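The Ogola finale, and why I'm still buzzing

Right, I stayed up far too late on Friday and I regret nothing. The last episode of Ogola dropped at midnight and I'd promised myself I would save it for the weekend like a grown-up. I lasted nineteen minutes. Spoilers ahead, so if you're still catching up on series three, go and do that and come back later!

For anyone who hasn't been listening to me go on about it since December, Ogola is the slow, rainy space drama on Starkeo, the one with the salvage crew and the talking lighthouse. The first series was a bit of a mess (I said so on here and got told off in the comments, fair enough). The second found its feet. This one has been the best thing I've watched all year, and I say that as somebody who sat through every minute of Vandavau and loved it.

What got me about the finale was how quiet it was. I was braced for a huge battle. The trailer had all those ships in it, and the fan forums had convinced themselves that half the crew would be dead by the credits. Then we got a whole hour of people talking in corridors and one long, gorgeous shot of the lighthouse going dark. I had actual goosebumps. My tea went cold on the arm of the sofa.
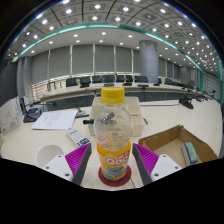 And the music! They brought back the little four-note tune from the very first episode, the one the captain hums when she's fixing the pump, and they played it so slowly that I didn't clock it until the second time round. I went back and checked. It's in the background of the docking scene too, under all the engine noise. If you've got decent headphones, have another listen.

I do have one grumble. The whole business with the stolen map gets wrapped up in a single line of dialogue, and it had been building for 4 episodes. I rewound it twice in case I'd missed something. A friend at work reckons a scene was cut for time, and I'd love that to be true, because then it might turn up with the extras.

As for what's next, Starkeo haven't said a word about a fourth series. There's a petition going round with 1553 names on it, mine included, though I'm in two minds. Part of me wants ten more years of these people bickering over the last tin of peaches. The other part thinks that final shot was the place to stop. Ask me again after a rewatch.

In the meantime I'm starting Fositz tonight. It's a heist comedy set on a cable car, the first 3 episodes are up already, and the reviews have been all over the place — one called it unwatchable and another gave it full marks, so naturally I'm in. I'll report back once I've seen a couple.

If you watched the finale, tell me what you made of the lighthouse keeper's letter. I've got a theory about who it was addressed to and I need somebody to argue with.

Posted 27/06/2026 | Contact me | All words my own © 2026 | Back to top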